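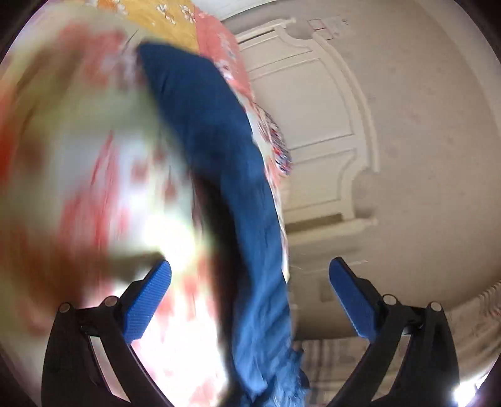
Teaching by Hand: Sorting Fabric with a Hand-Held Gripper
Yolanda Rivas and Telmo Goicoechea, project Colcombe
Nov 29, 2019

What we did

Cloth never lies the same way twice, and that made it the most fun thing we could have picked! We recorded 100 demonstrations of picking one piece of fabric from a mixed pile, holding the gripper ourselves and letting its camera see what the fingers see. Plain cloth next to flowered prints was our favorite setup — the blue pads have to come in on either side of a fold without grabbing the neighbor.

What went wrong

We threw out 8 recordings. Most were Telmo's early ones (he moves fast), where the prints smeared into streaks and the tracking lost its place. Slowing down near the cloth helped a lot.

Next steps

Benito Aguirre has lent us two more weeks of computer time for training. We also want to try towels, and to have Araceli Figueroa record a set, as she is left-handed and we are both very right-handed.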